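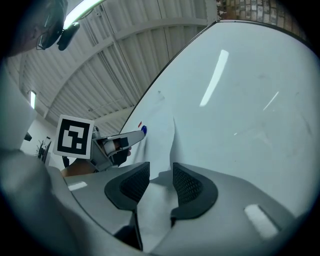 Smudges are part of the deal with a white surface.

My mother wiped down her kitchen every night at nine, and I grew up believing that a clean house was a kind of moral achievement, like paying your taxes early. I carried that belief through two apartments and one marriage, and it is only in the last few years, since we moved to Belen Street, that I have started to think she and I were both a little too hard on ourselves.

I should say that I love cleaning. I love the smell of it, and the radio on, and the way a room looks bigger when you've finished (even if it only lasts until the kids get home). What I've gone off is the idea that every mark has to go. Our hallway has a scuff at the height of a tricycle handlebar. The tricycle went to a cousin years ago, and the scuff stayed, and I find I look at it more fondly than at anything we've framed.

Joelle Zein, who lives upstairs from us, paints her whole place white every February. She is 32 and has more energy than I ever did, and I admire it, I really do. But I sat in her front room last winter with a cup of coffee in both hands, afraid to lean back, and I thought about how much work it is to be a guest in a perfect house. My old friend Nour Aoun has the opposite sort of place, with rings on the table and pencil on the door frames, and people stay at hers until midnight.

We've been sold a lot of white things lately — white counters, white shelves, white sofas, heaven help us — and along with them a cupboard full of sprays to keep them that way. I once gave up 30 minutes of a sunny morning to one gray smear on the side of the refrigerator. I could have called my sister.

So my plea is a modest one. Mop the floor, wash the sheets, and scrub the tub when it needs it. Then pick a few marks in your house and let them be, and put the kettle on for whoever's coming over.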